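Part-time kitchen tidier wanted, Hovow test kitchen, Fludasthorpe

We cook a lot at Hovow and put very little back where it came from. The spatulas have been migrating since February. We are looking for a patient person to return utensils to their places, 16 hours a week, starting May 2019.

You should know a skimmer from a slotted spatula and be able to care about it after lunch. Dishwashing is extra and we will try to talk you into it. Write to Auður Ragnarsson with 2 references, one of them from somebody you have lived with.

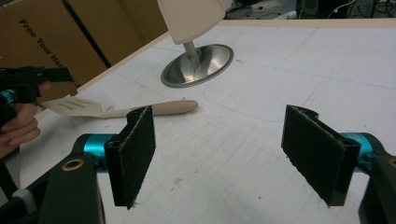
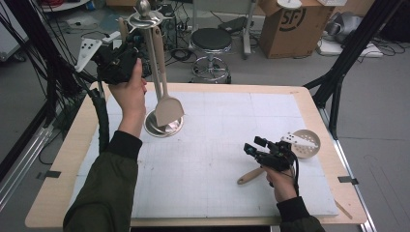

Kohlhase replied that the spatulas should hang by the stove, as they did before, and asked if the hours could be mornings only.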